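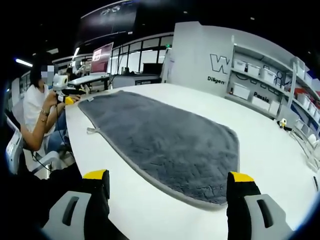
How I fold plush towels so they fit on a narrow shelf
Posted 3/4/19 by Brayan Urrego

I own way too many towels (blame the August sales) and my linen shelf is only 39 inches wide, so I've gotten pretty fussy about folding. Thin towels will go along with anything you do to them. The thick fluffy ones fight back! This is what works for me with the fluffy kind, the ones with a binding sewn around the edges.

Clear off a table first. I used to do this on the bed and the folds always came out crooked. A smooth tabletop is so much nicer, and you can walk around it if you need to.

Lay the towel out flat and go over it with your open hands, from the middle out to the edges. You won't get every ripple out of a plush towel, so don't try. Just chase the big creases off the sides.

Now find the hanging loop and the tag. If your loop is on a long side, like mine, tuck it in under the towel before you start, otherwise it pokes out of the stack and catches on everything.

Fold one long side in to just past the middle, then bring the other long side over it. I line up the binding with the folded edge and that keeps me straight. Press down with your forearm, the whole length of it.

Then fold the short ends in so they almost touch, leaving a gap of 2 fingers or so. Skip the gap and the last fold springs open, especially on a brand new towel. Close it up like a book and give it one more press.

Put it on the shelf with the rounded fold facing out. Mine stack up to 44 cm high before they start leaning, and then I begin a second pile. The really big bath sheets I roll instead and keep in a basket in the hall, but that's a different post, and I still haven't worked out what to do with the beach towels.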